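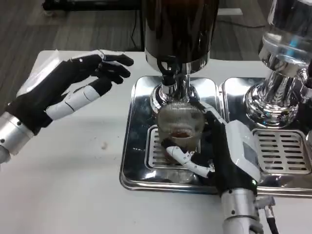 Jolene Baxter

Looking after a coffee spout and its drip tray

Coffee leaves oil on everything it touches. You don't see much of it on the first day, but after a couple of weeks the spout looks dull, the tray smells sour and the cup picks up a brown ring that won't rinse off. The job is short if you do it often. I do mine at night, when the machine has cooled down.

Before the first cup
Run a little plain water through the spout and throw it out. Old coffee dries just inside the opening, and the first pour of the morning carries it down into your cup. Set the cup straight under the spout and hold it low on the grate until the last drips have come through. Most of the mess on a counter comes from moving the cup too soon.

The spout
Wipe chrome with a soft cloth and warm water with a drop of dish soap, then dry it right away with a second cloth. Don't use scouring powder or the green side of a sponge. The scratches are fine, but they hold coffee and the shine doesn't come back. For the place where the neck meets the body, wrap the cloth around the handle of a teaspoon. A cotton swab gets inside the opening.

The tray and grate
Lift the grate out and wash it by itself. The slots clog from underneath, so scrub the back first with an old toothbrush, going the same way as the slots. If the coffee has baked on, soak the grate for 4 hours in hot water with a spoonful of baking soda. My neighbor Fouad Masri leaves his overnight and it comes out the same.

Stainless trays with a mirror finish show every fingerprint and water spot. Rinse, dry, then go over them once with a cloth barely damp with white vinegar. Rinse again – vinegar left sitting will spot the steel too. If you have two trays side by side, wash both even when one has hardly been used. Splashes travel farther than you'd think.

Dark glossy housings
A dark brown or black finish shows dust and streaks more than a light one. Use a microfiber cloth that is only just damp, and work from the top down. Never spray cleaner straight on the machine. Put it on the cloth.

Glass cups
An inch of cold coffee left in a glass will stain it by evening. Rinse the glass as soon as you finish. For a stain that has already set, put in a spoonful of baking soda and enough water to make a paste, rub with your fingers and leave it for 55 minutes. Patterned glass needs a soft brush. Warm the glass under the tap before you pour hot coffee into it, and throw out any that has a chip in the rim.

How often
Spout and tray every night. Grate soak every 6 days or so in our house, less if you only make a cup in the morning. Change the cloths when they start to smell.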